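Apuntes de la asignatura Manipulación bimanual y buenas prácticas de laboratorio
Tema 4. Normas de trabajo antes, durante y después de una tarea de mesa

Hola a todos. Estos apuntes son los del año pasado con bastantes remiendos, así que si encontráis alguna incoherencia con las transparencias, mandan los apuntes. He quitado la parte histórica (la tenéis en el Tema 1) y he alargado lo del reparto de zonas entre brazos, que fue donde más patinasteis en la entrega de diciembre.

4.1 Para qué quiero yo una norma si estoy en simulación

Me lo preguntáis todos los años y me parece una pregunta muy razonable. En simulación no se rompe nada, no hay que vallar la celda y, si el brazo atraviesa la mesa, se reinicia y a otra cosa. El problema es que las costumbres se trasladan con el código. El alumno que en el simulador deja un brazo aparcado en cualquier sitio lo deja igual de mal aparcado cuando pasa al equipo físico, y ahí sí hay tornillos, cables y dedos (los vuestros, que me preocupan más).

Las normas de seguridad para robots industriales, como la ISO 10218, están escritas pensando en instalaciones reales, y de ellas hablaremos en el Tema 6. Lo de hoy es más modesto: una guía interna de laboratorio, la que empezamos Boris Petek y yo cuando montamos las prácticas con el material de Heltum. Boris es bastante más estricto que yo – si alguna regla os parece exagerada, casi seguro que es suya – pero reconozco que con los años le he ido dando la razón en casi todas.

4.2 Definir la mesa antes de mover nada

Una tarea de mesa empieza por un inventario de objetos y por decidir qué papel tiene cada uno. Yo uso tres categorías: objeto de trabajo, superficie de apoyo y obstáculo. En una bandeja con asas recortadas, por ejemplo, la bandeja puede ser apoyo durante la primera parte y objeto de trabajo después, si luego hay que levantarla. Eso se escribe. Una caja que no interviene en la tarea es un obstáculo aunque esté en una esquina, y lleva su margen de colisión como todo lo demás.

Ojo también con los objetos que asoman por el borde de la cámara. Si el modelo sabe dónde están, se declaran; si solo los ve a medias, se declaran igualmente con el volumen más grande que sea razonable. He corregido demasiadas memorias en las que el plan era precioso y se olvidaba de lo que había al fondo de la mesa.
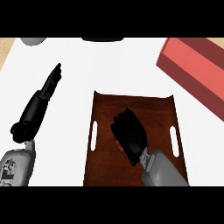
4.3 Reparto de zonas entre los dos brazos

Mi regla favorita, y la que más puntúa en la práctica: en cada fase de la tarea tiene que estar escrito qué brazo trabaja y qué brazo espera. El que espera también tiene obligaciones. Debe estar en una postura conocida, con la mano en una configuración definida, y fuera del volumen que el otro barre al entrar y al salir. «Quieto» no es una postura. Quiero leer los valores articulares o, como mínimo, el nombre de la postura en el fichero de configuración.

Si los dos brazos necesitan la misma zona, se pide turno. En el entorno Tondeline esto se hace con una reserva de volumen: el brazo activo la toma, hace lo suyo y la suelta al retirarse. La suelta al retirarse, repito, y con eso quiero decir cuando la muñeca ha salido del volumen. Abrir los dedos no cuenta como retirada. En la última convocatoria hubo 2 grupos que soltaban la reserva al abrir la mano y luego me escribían muy sorprendidos por los choques de antebrazo (que el registro señalaba clarísimamente, todo hay que decirlo).

Un detalle que se os escapa mucho: el volumen reservado incluye el antebrazo y el codo. Os obsesionáis con la mano, que es lo vistoso, y resulta que la pieza gorda viene detrás.

4.4 Contacto, agarre y liberación

Con manos de varios dedos hay una zona gris muy incómoda entre tocar, apretar y agarrar. Para las prácticas os pido que las distingáis en el registro:

Contacto: hay fuerza entre la mano y un cuerpo, sin más.
Presión: el objeto está entre la mano y una superficie de apoyo.
Agarre: el objeto se mantiene sujeto sin ayuda de la superficie.

Solo podéis anotar agarre cuando se haya hecho la prueba de elevación, es decir, subir 6 milímetros, esperar y comprobar que el objeto sube con la mano. Una mano cerrada sobre algo pequeño engaña muchísimo, porque los propios dedos tapan lo que queréis ver. Por eso no acepto una captura desde arriba como prueba de agarre. La captura acompaña, la fuerza y la posición relativa demuestran.

Para liberar, el orden es: apoyar, bajar la fuerza, abrir, comprobar que no queda contacto, retirar en vertical. Los de Þorgeirsson, que nos cedieron el controlador de las manos, recomiendan en su guía una pausa entre abrir y retirar. Yo la exijo. Cuesta poquísimo y evita arrastrar el objeto con el dorso de un dedo, que es un fallo tonto y muy difícil de depurar a las tantas de la noche.

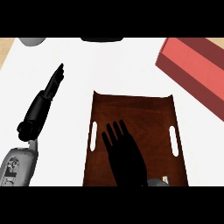
¿Hay que registrar también los intentos que salen mal?
Todos los intentos se registran, con su semilla, la versión de la configuración y el motivo de parada. Si borráis los fallidos, la tasa de éxito que presentáis deja de significar nada y yo no puedo reproducir vuestro trabajo.

4.5 El registro, que a nadie le gusta pero puntúa

Cada ejecución lleva una línea en el fichero de registro con el identificador, las fases completadas, el brazo activo en cada fase y el estado final de las dos manos. El año pasado juntamos 319 ejecuciones entre todos los grupos y pudimos comparar estrategias de verdad, ¡una maravilla! Fue posible porque el formato era común, así que, por favor, no inventéis columnas. Si necesitáis anotar algo raro, hay un campo de observaciones y cabe de todo.

Las paradas se clasifican en previstas (fin de tarea, límite de tiempo) y no previstas (colisión, pérdida de objeto, reserva ocupada). Una parada no prevista no baja nota. Una parada no prevista sin explicar, sí, y bastante.

Cuando cambiéis un parámetro, cambiad uno cada vez y subid el número de versión. Sé que da pereza. En Jorngate, donde hice mis primeras prácticas, teníamos una configuración llamada «final_buena_2» que convivía con otras parecidas y todavía hoy no sé cuál era la buena.

4.6 Para la próxima sesión

Traed hecho el reparto de zonas de vuestra tarea, en una sola página, con las posturas de espera de ambos brazos y la lista de obstáculos. Vale a mano si se entiende la letra. Empezaremos revisándolos por parejas: cada grupo intenta encontrar en la hoja del otro una fase en la que los dos brazos puedan coincidir en el mismo volumen.

Lectura obligatoria: la guía interna, apartados de reservas y de liberación. Lectura voluntaria: el anexo de Boris sobre márgenes de colisión, que es largo y algo árido pero trae los cálculos resueltos paso a paso. Las dudas, en el foro de la asignatura mejor que por correo, que así la respuesta la leen también los demás grupos.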